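We use cookies to keep this site running and to see which stories get read. Accept | Manage settings

Udmont's old ferry hall to reopen as an indoor table tennis center

Reading time: 2 min

Get your bats out! After 7 years with its doors shut, the old ferry hall on the Gronov side of the river will open again in March, and this time it's all about table tennis. The Udmont town council gave the plan its final yes on Sunday evening, and people in the public seats clapped for so long that the next item had to wait.

The new center will be called Bindatero, after the last ferry to run from the landing. It will have a main playing hall, a smaller room for beginners and a snack counter in the old ticket office, with the original brass window kept in place (hurray for that!). The hall has always had wonderful light, and the tall river windows are getting new glass with a soft coating so players won't be squinting at a white ball against the glare.

Money was the sticking point for ages. The town is putting in the building and the roof repairs, and the clubs in Udmont and Yan raised the rest between them with bake sales, a winter raffle and a 48-hour nonstop match that ended at breakfast time with pancakes for everybody who was still standing. More than 3000 people bought raffle tickets, a wonderful number for two towns this size.

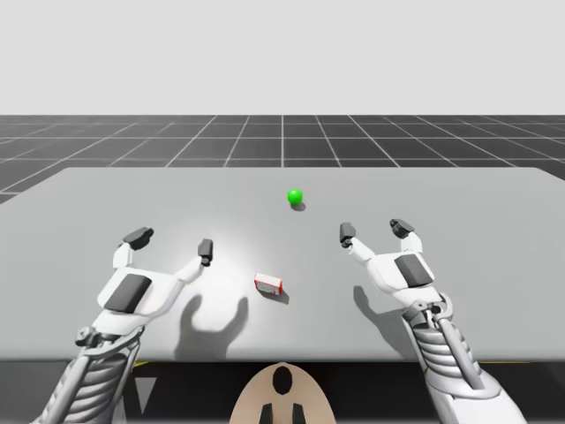 Yan's club has been playing in a school gym where everything has to be folded up and rolled away by 8 p.m., often in the middle of somebody's best game of the night. At Bindatero the tables stay up. Evening sessions will run until 10, and there will be a quiet early morning hour for older players and anyone who wants to hit a few balls before work.

A yearly pass hasn't been priced yet, but drop-in play will be free for school kids on weekday afternoons. Bats can be borrowed at the counter. The balcony is getting seats for spectators too, so the spring match between the two clubs can finally have a proper crowd. Last year people were watching through the gym door!

The number 7 bus stops right outside, and the bike racks from the ferry days are being cleaned up and put back. Sign-up sheets for beginner classes are at the Gronov library now, next to the returns desk, and the Thursday class is already half full.

Comments (3)

riverbend_mom
My kids are beside themselves. Will there be small bats for the little ones?

oldlanding
Took the last ferry from that hall. So glad they kept the ticket window.

spinandchop
Any word on parking? The Gronov side is tight on market days.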